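3.2 The bench and what sits on it

I want to spend a little time on the bench itself, because we changed our minds about it more often than about anything else in this study (and the reviewers of our May draft asked for it, so blame them!). Taking an old desktop computer apart is mostly a matter of getting at things. The screws are the easy bit. What eats up the time is the clip you can't quite see, or the drive that wants to come out sideways when you've been pulling it straight up.

We ended up on a grooved metal surface and I wouldn't go back. Our first bench at the Ratesberg workshop had a smooth top, and small parts slid all over it. Ľudovít Vlček, my coauthor, laid down a rubber mat, which held everything beautifully and also swallowed every screw we dropped. The grooves give you something to fix a holder to, and you can shift that holder over a bit when the next case turns out to be a different shape.

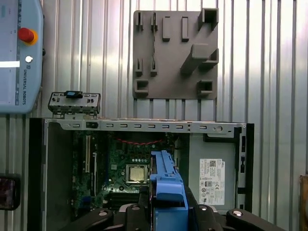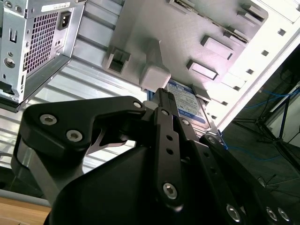
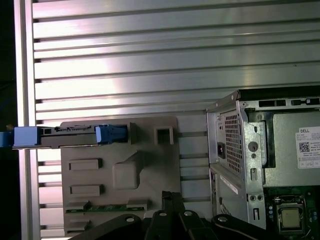

Figure 2. Desktop computer disassembly: an open case on the grooved work surface, with a slotted fixture behind it (top); the power supply and the hard drive in its gray plastic cage (middle); a dark drive carrier with blue plastic parts, next to a Dell chassis (bottom).

Over the whole study we worked through 66 machines, and 224 drives and boards came out of them in a state we'd be happy to pass along. I kept the tally in a paper notebook and Ľudovít typed it up later, so the two of us argued over 2 entries that I still think are sevens. We left both out of Table 4.

The order of work settled down pretty quickly. Side panel first, then any loose cables, then drives, then boards, and the power supply whenever it stopped being in the way of something else. We tried taking the power supply out first in the early runs and it did open up a lot of space, but then we kept having to go back in for its cables, and I got grumpy about it. Drive carriers with a squeeze clip were my favorite by a long way. If you can find both tabs, you're nearly done.

Boards we treated more gently. Each one was held by its edges and stood upright in a slot, so that the next person could look at both sides without picking it up. We had been stacking them flat with cardboard in between before that, and the stack fell over twice. Section 3.3 goes through the sorting bins and the labels we put on them.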